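Who Tells the Robot What It Can't Do?

Hello! My name is Julián Valcárcel and I have a job that makes my niece's friends go quiet for a second and then ask about nine questions at once. I help write the rules for robots. Yes, robots have rules. Lots and lots of rules, in fact, and most of them are more interesting than they sound (I would say that, I know).

You might have rules at your school. No running in the corridor. Wash your hands before lunch. Robots have rules a bit like that, only a robot can't read a poster on the wall, so people have to build the rules into the machine and into the room where it works. I do this at a workshop in Prudby, and we share our rule book with another workshop over in Detcombe, so that a robot is treated the same way in both places.

A rule that everybody agrees to use is called a standard. You use standards all day long without noticing. Your plug fits the socket in your bedroom and it fits the socket at your gran's. That's a standard! Somebody sat down and agreed how far apart the pins should be, and probably argued about it for ages.

One of our robots is called Saseto. Saseto picks things up and puts them down again, and that's pretty much the whole job. It sounds easy, and for you it is. You've been grabbing things since you were a baby. But think about what your hand does when you pick up an egg. It goes gently. Now think about opening a really stiff jam jar. Your hand squeezes like mad. A robot needs to be told which is which, and our rule is: start soft. Saseto must always begin with the gentlest squeeze and only squeeze harder if the thing starts to slip.

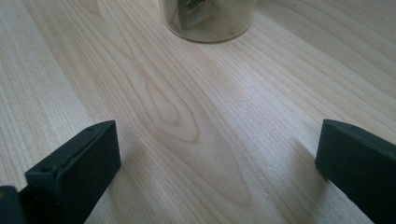 My favourite rule is the one we call "look before you reach". Before the hand goes anywhere near an object, Saseto has to stop and check three things: what is it, what is it made of, and is there anything in between? Take the glass jar standing on the table, out past those two dark fingers. Glass can break, so it goes on the careful list straight away. It's also see-through, and that is a real nuisance for a robot, whose cameras can get muddled by things they can look straight through. You can even see a bit of the wood grain through the bottom of the jar. So our rule for clear things says go slowly, and check twice. And the fingers have to be open wide before they get close, so they don't bump the glass on the way in.

Then there's the Belay rule. If you've ever been to a climbing wall, you may know that word. The person holding your rope is belaying you, and if you slip, they stop you falling. In our workshop, Belay is the name of a small program that watches the robot the whole time. It doesn't pick anything up. It can only do one thing, and that is say STOP. If the arm goes too fast, Belay stops it. If somebody steps over the yellow line on the floor, Belay stops it. Saseto isn't allowed to argue.

People get a stop button as well, a big red one. Anybody in the room can press it, even a visitor, even if they're not sure. We never tell anyone off for pressing it. I once pressed it with my elbow while eating a sandwich and had to fill in the form like everybody else.

Oh yes, there are forms! Every time the robot stops when we didn't expect it, we write down what happened. Last March we had a whole pile of them, and when we read them through we found that lots were about shiny things. So we wrote a new rule for shiny things. Before we let a new rule into the book, Saseto has to practise it 200 times, and if there's even one bad bump we go back and start the practice again. It can be very boring to watch. I take biscuits.

If you'd like to try this at home, ask a grown-up to be your robot. Put a plastic cup on the table and write 3 rules for picking it up. Your robot has to do exactly what you wrote and nothing else. Did you remember to tell them to open their hand first? Did you tell them when to stop lifting? My niece forgot that bit and her dad stood there with his arm in the air until teatime.

Prudby Workshop Young Readers' Pages | Contact us | © Prudby Workshop, 17 October 2024 | Back to top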